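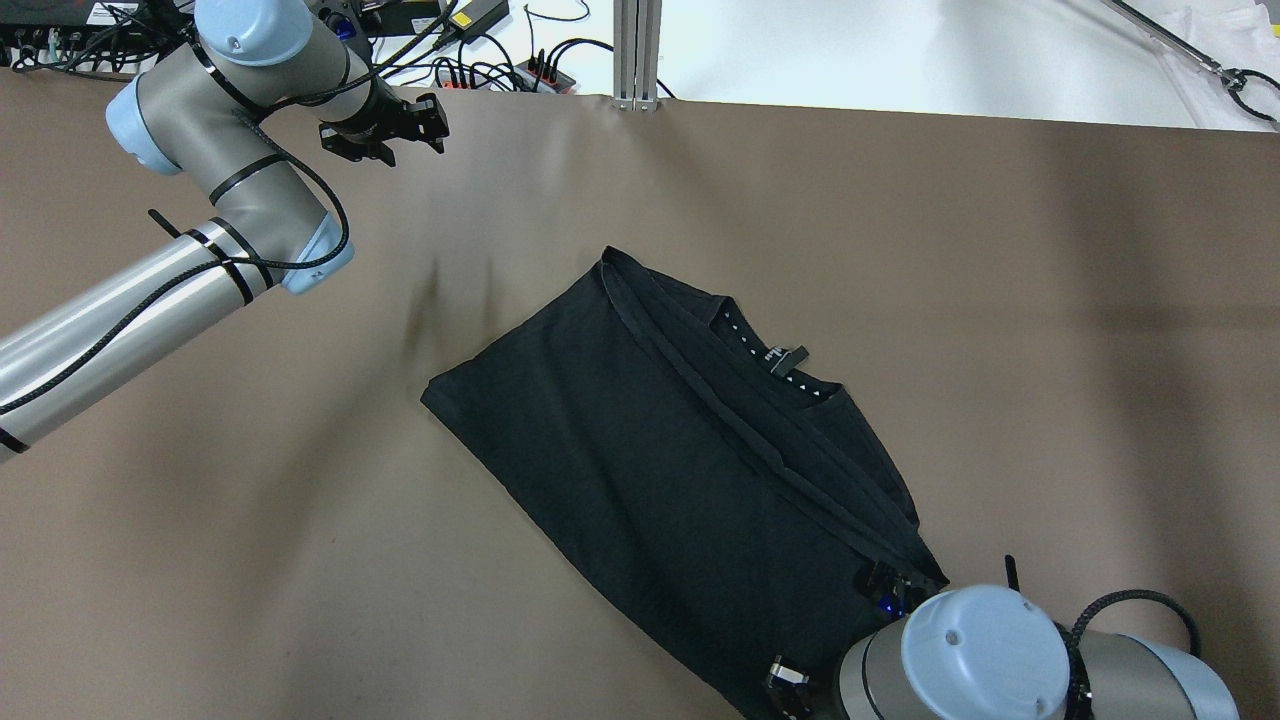 Black T-shirt, partially folded, on the bench top.

Gralladwood Textile Workshop, dye fastness notebook
Entry of 24/10/2026

Subject: color loss in black cotton jersey after repeated washing, Amora dye lot 265.

The samples from the Tornport mill were cut and labeled this morning. Each was weighed before the first wash. The water was softened, as the July series gave uneven results with untreated tap water and could not be used.

Wash cycles completed to date: 13. Cycles planned: 16. The remaining cycles will be run at the same setting, with no change of detergent.

Observations. Fading is slight on the flat areas and plainer along the seams. Samples 2 and 7 show a brownish cast under the daylight lamp. The white test strips washed with them picked up a faint gray stain, graded one step below the control.

The gray scale kept in the Alvarado room has yellowed at one corner and should not be used for grading until it is replaced. An order has been placed.

Colleagues are asked to dry all samples flat and away from the window. Line drying left peg marks on the last set, and two readings had to be discarded.

Outstanding: rubbing test, dry and damp. Reweigh after cycle 16.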